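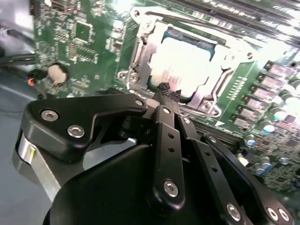
Work on the Ekonus teardown cell moved to the processor socket in July. The first target is a desktop board still mounted in its case, which leaves little room at the sides for the wrist. Glare has been the main problem. With the lighting as it stands, the top of the processor reads as near-white in the wrist camera, and the memory slots streak badly, so the edge finder now works from the metal retention bracket and its round corner screws. Exposure is fixed at 4,000 microseconds; the next trial will halve it.

The linkage plates were recut at the shared workshop after the first set showed play at the pivots. Fingertip force is limited in software to 4 newtons. The Kleinschmidt driver board logs motor current at each step, and a run stops if the current stays above the limit for 48 milliseconds.
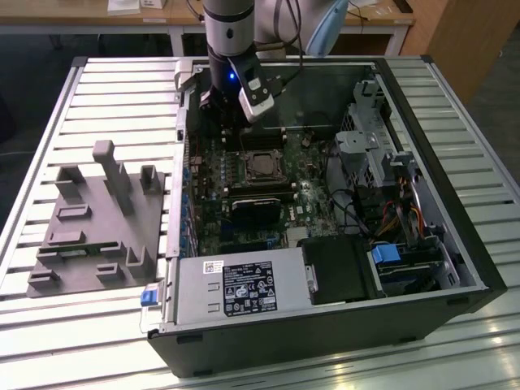 Calibration is still slow. The Moter script takes 1,060 samples per session and has to be repeated whenever the tower is shifted on the rails -- a hard stop for the case would remove most of that work. A drawing is in the Multeo folder, along with the current fixture plate files. Comments on the stop, mainly on clearance at the power supply end, are welcome before the next bench session on Sat 13 September.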